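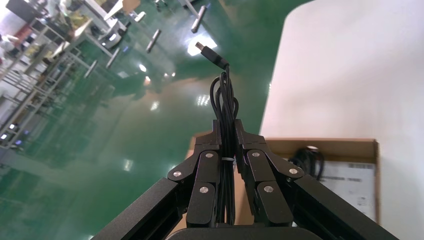

Figure 1. Wrist camera view: bundled USB cable held in the gripper, with the open box on the white table behind it.

Trilton Cable Handling Set: Data Card and Fault Notice

15 July 2022
By Tamara Polishchuk, Graltelley
Reading time: 2 minutes

## Scope

The set contains 1000 recorded attempts at moving bundled cables between a table and a cardboard box. Each record holds wrist camera video, joint positions, commanded jaw width and motor current. An outcome label was added by hand after recording.

## Fault notice

Users of release 1 should read this section before training on the outcome labels.

In 40 records the gripper controller reported a secure grasp when the jaws had closed on the loops of the bundle only. The loops compressed under load, the motor current passed the contact threshold, and the arm began its lift. In 30 of these records the bundle slid out during the move. In the others it was carried to the end of the path, but the plug had turned toward the palm.

Two of the drops were followed by a second fault. The loose lead caught on a finger joint, the controller did not register the drag, and the arm continued at full speed until Hnat Levchenko pressed the emergency stop. No person was hurt. One cable was damaged and was withdrawn from use.

## Cause

The contact threshold had been set in February with rigid test blocks and was not revised when cables were introduced. A coil of cord gives way under the jaws, so a current reading alone does not show that the load is held. Figure 1 shows a bundle with its cable tie inside the grip and the plug clear of the fingertips. Grasps of this form are labeled `tie_in_grip`.

## Changes in release 2

- Affected records are kept and carry the label `false_secure`.
- The controller checks jaw width a second time before any lift.
- Lift speed is reduced for all soft items.
- Unexpected drag on the arm now causes a protective stop.

## Known limits

Outcome labels were reviewed by Solomiia Harasym and Lino Negri. Where the jaws hid the tie, the field `tie_visible` is set to false and the grasp form is left blank. The set should not be used to certify a gripper for work near people.

## Comments

Volodymyr Lysenko: Does the new drag limit apply while the jaws are opening? We saw a snag at that point on the Jisia cell.

Tamara Polishchuk: It applies to arm motion only. Jaw opening is not covered in release 2.

Lino Negri: The field name in the label table should read `false_secure`, with an underscore. Please correct the table before the files are copied to the shared drive.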